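What Happens at a Sleepaway Camp?

Hello! I'm Chiamaka, and I've been a leader at Camp Quintela for 8 summers. Children ask me loads of questions before they come, so I've written down the answers I give most often.

A sleepaway camp is a place where you stay for a few nights without your family. You sleep in a cabin, eat in a big hall and spend most of the day outdoors (yes, even in drizzle!).

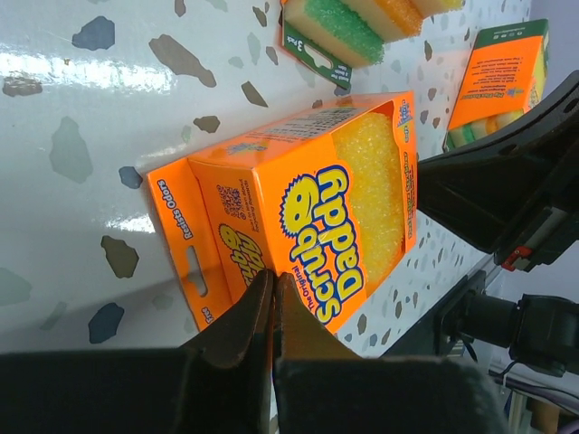
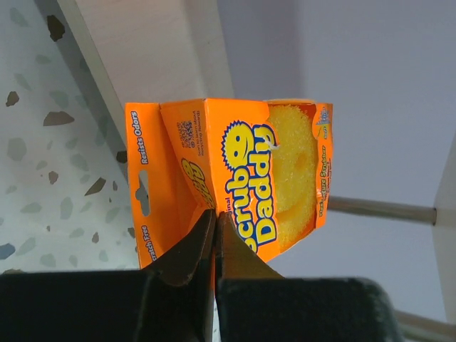

Scrub Daddy, in its orange packaging.

Who looks after me?

Every cabin has two leaders, and one of them sleeps in the room next to yours. If you wake up at night and feel wobbly, just knock. I've made a lot of midnight hot chocolate in my time – it's one of my favourite bits of the job.

What if I miss home?

Lots of campers do, usually on the first evening when things go quiet. It feels like a lump in your tummy, and it often shrinks once you're busy. You can write a letter, or talk to Sofia Arruda, our camp nurse, who is a very good listener and owns a huge box of jigsaws. One of them has 500 pieces and we've never finished it!

What will I do all day?

After breakfast you pick a morning activity. Last August the choices were canoeing, den building, archery and baking bread on a stick. Afternoons are for swimming or a walk up to Plirkivwood, where we play hide and seek among the trees. Then there's supper, a campfire and some truly terrible singing, mostly mine.

Can I bring my teddy?

Of course you can. Mine comes every year.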